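Search tickets Enter keyword or ticket no.

Ticket: Gripper spares and second station, equipment plan
Queue: Automation / Purchasing
Status: Open, waiting on quote
Priority: Normal
Site: Dutemberg

Entry 1, April, 09:10
Opened by the cell team. The request is to decide between (a) refurbishing the two-finger gripper on the fabric station and (b) buying a second gripper plus a spares kit from Deschamps. The budget line for the Lorkolel project has to be fixed before the end of the month. Purchasing asked for a fault history and photos of the work before they release money.

Entry 2, 10:40
Fault history pulled from the station log.
- 30 pick attempts in the last test block. 22 logged as a good grip, the rest as "closed, no load."
- No drive errors. No overcurrent. Controller temperature normal.
- Missed grips are grouped at the hem and sleeve. Neckline picks did not miss.
- Finger pads are the original set. No replacement is on record.
Missed grips clear on a manual retry, so the station has not been taken down.

Entry 3, 11:25
Purchasing asked whether a suction tool would be cheaper than a finger gripper. Cotthorpe lent us one in the winter. It pulled air through the knit and dropped the load before transfer. Not quoting it again. Finger gripper stays in the spec.

Entry 4, 13:05
Wrist camera stills attached. Material is yellow-green fabric on the white table. The drinks display behind the table belongs to the retail station and is on a separate budget line. Do not add it to this one.

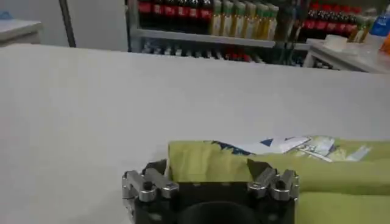
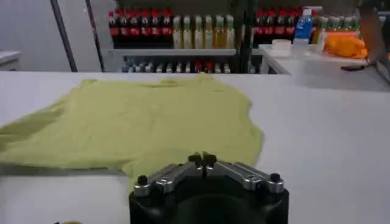
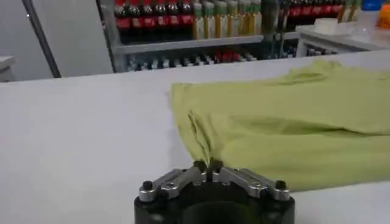 Attachments 1 to 3: wrist camera, fabric station. Attachment 3 has a fold of cloth held between the fingertips.

Entry 5, 14:20
Checks done at the station, power off:
1. Finger play measured by hand at both sides. Left and right feel the same.
2. Linkage screws checked against the torque sheet. One was under and was brought back to spec.
3. Pads removed and inspected under the bench lamp. Contact face is polished smooth at the tip. Texture remains farther back.
4. Pads refitted. Tip gap set with the feeler gauge.
Likely cause is pad wear. A full gripper rebuild does not look justified on this evidence.

Entry 6, 15:45
Ran 30 picks again after the gap adjustment, same pads, same speed. 27 good. Better than the first block but still below what Lorkolel asks for. Adjustment will drift as the pads keep wearing, so this should not be read as a fix.

Entry 7, 16:30
Revised request to Purchasing:
- Finger pads, textured, 18 pairs. Covers this station and the second one through the budget year.
- Linkage screw and bushing kit, two.
- Second gripper, same model, one. To be held as a swap unit until the second station is built, then mounted there.
- Wrist camera bracket and cable for the second station, one each.
Removed from request: factory refurbishment, suction tool, spare controller.

Open questions for Deschamps:
- Lead time on the gripper if pads and gripper ship separately.
- Whether the textured pads are stocked or cut to order.
- Whether the warranty on the current unit is affected by our own pad changes. The paperwork we have doesn't say.

Entry 8, 16:50
Note from Purchasing: pads and kits fit under the maintenance line and can be ordered without sign-off. The second gripper is capital and needs the Dutemberg site form, with the pick counts from entries 2 and 6 copied in. Please split the ticket if the capital item will hold up the pads.

Entry 9, 17:05
Split as asked. Pads and kits move to a child ticket. This ticket now covers the second gripper, bracket and cable only. Next action: cell team to repeat the pick block with new pads and post the result here before the capital form goes in.

Cotthorpe Automation Support | Contact the help desk | All rights reserved | Back to top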